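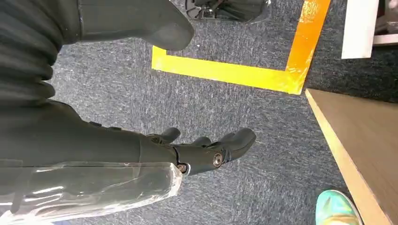

Sunday, a bit after ten

Came in early to get the workshop straight before the Ivurbridge order starts taking up every flat surface we own. I had a list. The list was: tape, trays, cards, cables. I got through two and a half of those, so I'm calling it a decent morning.

Tape first. The yellow on the carpet has held up better than I expected! I went over it with the back of a spoon where it felt like it was lifting (thanks to whoever left a spoon in the tool drawer, I've been meaning to complain about that and now I can't). Note for next time: vacuum before pressing, not after. Carpet fluff gets under the edge and then you have a gray fuzzy line forever. This carpet is low and speckled and hides everything, so go by feel. I found a screw with my knee.

We have more than 32 meters of yellow left on the big roll, so no need to reorder until May at least.

Then the sorting trays. I'm still a fan of cardboard for this. Sorin Mocanu wants to move us over to the Rinska plastic ones, and I get the argument, they stack and you can wipe them, but the cardboard ones let me move the partitions when the set changes and they cost next to nothing. The layout I like best is two big sections at the front and the narrow strip along the back. Big sections for whatever you're handling most, the back strip for the odd ones. I tried it the other way around last month and kept knocking the partitions with my sleeve reaching over.
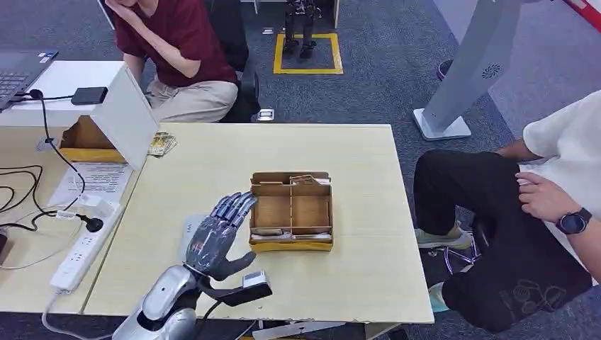 Divided tray on the wood table, second yellow one over on the white desk.

Things I noticed about the trays while I was at it:

The yellow-orange bottom is really good for pale pieces. On the beige table top they just vanish, and in the tray you see them right away. If we ever make our own, keep the colored base.

Flat pieces love to slide up against the front edge and lie there. You need a fingernail to get one out. I cut a little strip of foam to go along the inside of a spare tray and it helps, but then the pieces don't sit level — will try something thinner.

Partitions get soft at the slots after a few weeks. A dab of glue fixes it, except then you can't move them, and moving them was my whole argument. Sorin is going to enjoy this paragraph.

Cards: the Roman set is order 2804 and the Ullard set is order 599, and they came with their paperwork swapped. I wrote the right number on both delivery notes in pencil. Please don't erase it. The full Roman set should be 182 cards and I haven't checked it yet, that's a sit-down job with coffee.

Cables, well. That's the half. The power strip can stay along the table edge for now, but the black ones at the far left want untangling and tying up properly, and I'd like the laptop adapter somewhere it doesn't get dragged around. We're out of the reusable ties. I put them on the shopping sheet, under the glue.

Left to do: count the Roman set, thinner foam, ties, ask Sorin what one Rinska tray costs on its own so we can at least try it next to the cardboard.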